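Metal Bins – Frequently Asked Questions

Last updated 4th January

We have collected the questions which customers send to us most often. If your question is missing, please write to us through the contact form and we will answer by e-mail.

Which bins do you sell?
At the moment we have two lines. The Ashby is a straight rectangular bin with a flat bottom, and the Bikel is the same shape but lower and with a folded rim on the top. Both are made of steel in our workshop in Itham. The shop Nonis sells them too, at the same price.

What are the sizes?
The Ashby is 400 mm long and 267 mm wide. The Bikel is also 267 mm wide, so the two can stand side by side on one shelf without a step at the front. The height is written on each product page. All sizes are outside sizes, please take off a few millimeters if you measure for something that must fit inside.

Can I stack them?
The Ashby, yes, up to three pieces when the heaviest one is at the bottom. The Bikel has no stacking edge and can slide, so we ask you not to stack it.

Are the edges sharp?
We remove the burr from every edge before painting. On the Ashby the top edge is still a cut edge, and it is better to use gloves when you carry a full bin. The rim of the Bikel is folded to the outside and is smooth to touch.

Do you offer a lid?
Not for now. We tested a lid last March but it was too loose on the short sides. We will try again with a different hinge.

Can I keep wet things in it?
For a short time. The paint protects the steel, but water that stays in the corners for days will find a scratch sooner or later. Wipe the bin with a dry cloth and leave it open. Do not use it for salt or for acid cleaners.

How do I clean it?
Warm water, a little dish soap and a soft brush for the corners. Oil can be removed with a normal degreaser. Wire brushes and scouring powder leave marks which we cannot repair.

Is it noisy when I drop parts in it?
Yes, it is steel. A rubber mat on the bottom makes a big difference. You can cut one from any household mat with a knife.

Which color should I take?
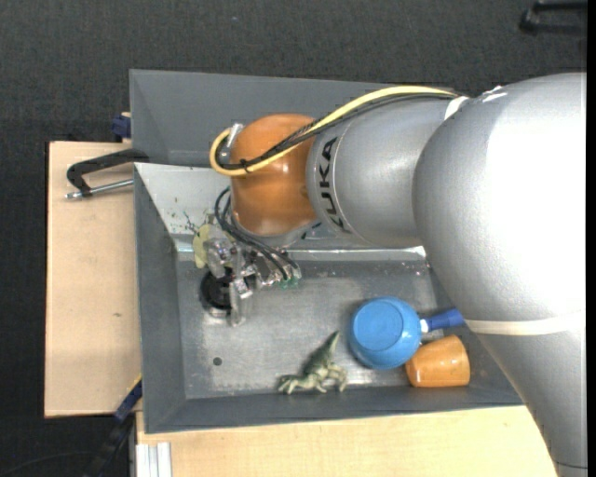 Color is mostly a question of your floor and your light. On a dark charcoal floor, especially one with a fine woven look like a carpet, a gray rectangular bin is easy to find with the eyes, and you do not walk into it so fast. On light concrete we would choose the dark green. Glossy paint is not offered in any color, it shows every scratch after the first week. If you are not sure, ask for the color card – it is free and comes in a normal envelope.

Will it damage my floor?
It can, if you push it when it is full. On carpet you may see a pressed line after some months. For wood or tile we sell felt feet in a set of four, and the glue holds well if the bottom is clean and dry. On rough concrete the felt is gone quickly, choose the rubber feet there.

Can I order a large quantity?
Yes. For orders up to 2,000 pieces please write to us before you pay, so that we can tell you the production time. You can mix Ashby and Bikel in one order, but each color must be a full box.

What if my bin arrives with a dent?
Please keep the box and send us two photos, one of the dent and one of the label on the package. We send a new bin or return the money, as you prefer. Small paint marks on the bottom side come from the drying rack and are not a reason for exchange.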